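April 12, 2021

**Snack wrappers, sorting day**

Finally got to the snack pile today and I've been looking forward to it all week! Maja Wilczyńska brought another bagful in from the Vakura shop, so there's far more variety than the last lot, which was all one crisp packet in different flavours. We tipped everything out on the daisy tablecloth (the light blue one, it lies flatter than the other) and just had a good rummage before deciding on any order.

First thoughts: the shiny ones are lovely to handle and a pain to read. A bit of crumple and the small print disappears into the glare. Turning the packet a little towards the window brings it back, so Szymon and I are going to try the same trick with the lamp from the Cernitz bench.

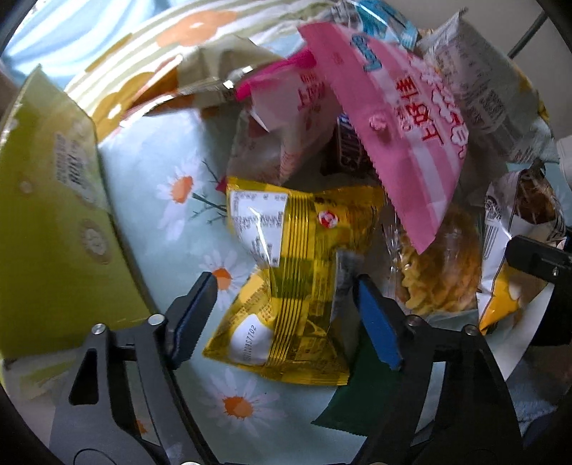
For the sort itself I want to go by how the packet closes before anything else. Crimped seams in one tray, zigzag edges in another, and the ones that have both can wait in the middle until we've argued about them. Colour comes second. I did try colour first in December and ended up with a huge heap of pink and no idea what to do with it.

Stuck-on labels need their own column in the sheet. The white ingredients labels on imported packets are brilliant for us, plain black on white and easy to copy out, but they do hide whatever is printed underneath. Note to Szymon Chmielewska: please don't peel them! Write down which corner they're on and leave it at that.

Lettering: Maja is happy to do the Chinese ones, big characters first, small print when she has an afternoon free. I'd love a proper list of the little logos and motifs too (bows, circles, all that), they're so much quicker to spot in a pile than the names are.

Still to do:

- 20 sleeves from the Kalinowski box, the wide sort
- ask Elia if the 300 mm tray is free, the 400 won't fit the shelf
- second go with the lamp
- wipe down the cloth before the next bag gets opened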